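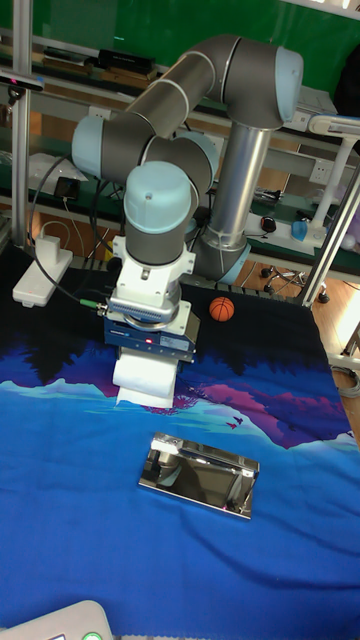 Reynaldo Manalastas wrote in to say that his first 20 recordings were worthless because he set every object down in the same spot, and that he wished the last tips page had warned him. Fair enough. The list has been reworked with his notes in it.

Recording pick-and-place examples at a home bench

Move the objects between takes. A hand's width is plenty. Turn them too, and swap which one is nearest the arm. If every take starts the same way, the policy learns the spot and ignores the object.

Paper rolls are good starter objects. They are light, they forgive a clumsy grip, and a dented one costs nothing to replace. Set the closing force low and keep a spare roll in the drawer. Once the core is crushed, retire it.

Shiny metal is harder. A small steel tray throws reflections that change with the lamp, so record some takes with the lamp on and some with it off. Write down which is which.

Balls roll. Press a shallow dent into a folded washcloth, or use a cloth with a bit of grip to it. Start the recording after the ball has settled.

A printed tablecloth is fine and can help later, when you want the arm to cope with a busy background. Tape the corners underneath so it doesn't creep. Iron it first. A fold line under a gripper will catch sooner or later.

Tie cables back along the arm with hook-and-loop strips, leaving slack at each joint. Run the arm slowly through its full reach once before recording and watch the slack.

Keep the failed takes in their own folder. Label them "drop," "miss" or "bump" and leave it at that. Longer notes never get read.

Name files by session, then object, then take number. We used Gremen for sorting until June and then went back to plain folders.

Stop after 90 minutes. Takes made by a tired operator are jerky, and the jerks get learned along with everything else.

How many do you need? For one object and one target, we had something usable at roughly 3000 takes. Manalastas got by with fewer using Ladeo, but he was only lifting, with no placing.

Wipe the finger pads with a damp cloth at the end of each session. Paper dust builds up on them and the grip gets slick.

Page updated 18th January. The section on camera mounts has moved to its own page.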